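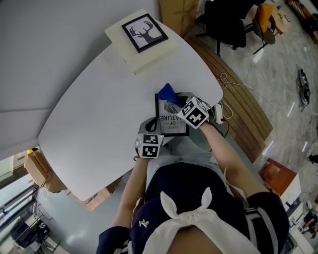
Tuesday, December 16, 2025 – the budget day

I had promised to myself to finish the equipment list before lunch, and it is now evening and the list has still two empty lines. I write down how far I came, so that tomorrow I don't begin again from zero.

The sum is fixed. We have 3,818 euros left for the Drernlow project in this year, and what is not ordered before the holidays goes back to the central account and will not return to us. I asked twice in the office if it is possible to carry a part over to January. The first time they said perhaps, the second time they said no. So I plan with no.

I started the morning at the big white table and not at my desk. It was a good decision. At the desk I make lists of things which look nice in a catalogue. At the table I see what we do all day with our hands. Today it was the picture frames again. The black one with LOVE OF NATURE was lying on the table with the blue cloth, and the deer head was waiting on its box at the far end. The task is a simple household one: take the frame, clean it, put it back, take the next one. For the robot it will be a hard task, I think, with the flat glass and the thin edges, and this is why we record it so often with human hands before the arm is allowed to try.

The wrist mounts

The mounts are the first position and I have no doubt about them. The cube with the black and white squares must sit on the wrist always in the same way. If it turns a little on the strap, the position of the hand in the data is wrong by a little too, and we find it only in the evening when the recording is processed. In July we lost almost a full week by this. The people who wear them say also that the strap becomes uncomfortable after the second hour, and I believe them, I wore a pair myself last Thursday and was glad to take it off.

Lasex offers a new mount with a wider base and a softer strap. The quote is 700 euros for the whole set, with the cubes included and already printed. I compared it with printing our own. The material would cost us very little, but the patterns have to be flat and exactly square, and our last own cubes had one face which was slightly bent. The tracking software did not like it. I spent two afternoons with glue and a ruler. I don't want to spend two more.

So: Lasex, yes. I want to ask them only one thing before I sign, if the cable can leave the mount on the side of the arm and not on the side of the hand. With the present mount it makes a loop at the hand, and a loop can catch on a corner. A picture frame has four corners. I wrote them at ten o'clock and received an automatic answer that they are at a trade fair until tomorrow.

The table

Here I changed my opinion during the day, and I will try to explain to myself why.

In November I was sure that we need a second table. Flatora has one that goes up and down with a motor, with a matt top, and the matt top is what I wanted most. Our table is white and the light from the ceiling comes back from it into the head camera. For a white print on a white table this is not helpful. I had already the order form filled in.

Then I looked at the price again, next to the other prices. The Flatora table would take more than half of the money. For this half we would get a place where a second person can work, but we would not have a second set of cameras for this person, nor a second computer. It would be a very good table with nobody recording at it until the spring. I think I wanted it a bit for the reason that it is beautiful.

What I will do instead is to buy a matt cover for the table we have. It has the rounded edge with the curve, so a rectangular cover will not fit, and somebody has to cut it. I will make a paper pattern tomorrow morning, before the first session, when the table is free. Two colours would be good, a grey and a dark green, so that the background is not the same in every recording. The arm should learn the frame and not learn the table.

I kept the Flatora quote in the folder. It is valid until the end of January and the new budget comes perhaps in March, so it will not help, but I could not throw it away.

Cables and power

This is the position where I am ashamed a little. Each time I made a list in this year, I wrote "cables" on it, and each time I deleted it again to make place for something more interesting. Today I was standing beside the table while the session was running and I looked at the white power strip and all these white cables that go over the edge and down to the floor. I asked myself what I would say if a visitor would ask me about it.

So I looked up everything: a holder to fix the power strip below the table, a long tray for the cables, fabric sleeves, a floor cover for the part where people walk, labels. It comes to 157 euros together. I checked the sum three times, I was convinced that I forgot something. For one year I deleted a position which costs less than one day of a rented arm.

It is now on the second line of the list, directly after the mounts, and I wrote it in capital letters. If something must be deleted at the end, it will be something else.

The gripper fingers

The arm itself is not in this budget, it is paid from the other project. But the fingers are consumable material and they are ours. Dmytriv makes the soft ones we use now. They hold a cup very well. With a frame they are too thick, they cannot go under it when it lies flat on the table, and so the arm pushes the frame forward to the edge of the table and hopes. I saw it do this last month and I was standing with my hands open under the edge like a goalkeeper.

Dmytriv has also a thinner finger with a kind of nail at the tip, in their new list. The delivery time is 20 working days, this means after the holidays, but the invoice would be dated in December and for the office it is the invoice that counts. I telephoned to be certain. They confirmed it and were friendly, and they offered to send one pair in advance for testing. I said yes before they finished the sentence.

I don't know yet how many pairs. The nail is a hard plastic and it will become worn on the table surface, and if I put the matt cover on the table it may be worn faster, or the cover may be. This is an open question. I would like to test on a piece of the cover material first, but the order must go out before the test pair arrives. I will order a moderate quantity and accept that I may be wrong.

Objects

The smallest position and the one where everybody in the team has an opinion. More frames in other sizes, some with a wooden border, some without glass. More cloths, also in other colours than this blue, which the segmentation finds so easily that I am becoming suspicious of our good results. I would like to have also a few frames which stand on a foot, the old kind from a grandmother's shelf. The flea market is on Saturday but the flea market gives no receipts, and last time I paid from my own pocket and had a long exchange of emails about a lamp. So, from a shop, with a receipt.

I was thinking too about better chairs for the people who record. It is not allowed from this account – furniture is furniture and equipment is equipment, and the table from Flatora was only possible with the motor inside. One of the office chairs has an orange cushion on it now, and this is our solution until the spring.

What is still open

The two empty lines are the number of finger pairs and the spare camera for the head. The camera I left for the end with intention. If the one we have breaks, we stop everything until a new one comes, and we have no second one. It has not broken in this year. It fell once, in September, and since then I hear a small noise when I shake it, so I have stopped to shake it.

If I take a moderate number of fingers, the money is enough for the camera but not for the better lens. If I take only a few fingers, it is enough for both. I wrote the two versions in two columns and looked at them for a long time, then I made tea, then I looked again. My feeling goes to the camera with the normal lens and more fingers. The fingers we will use in each session and the lens is for a problem which I can solve also with the matt cover, if it works as I think.

For tomorrow: the paper pattern for the cover first. Call Lasex in the afternoon, when they are back from the fair. Ask in the office until which hour on Friday they accept the orders, it was noon last year and I came at ten past. Buy milk for the kitchen, it is my turn.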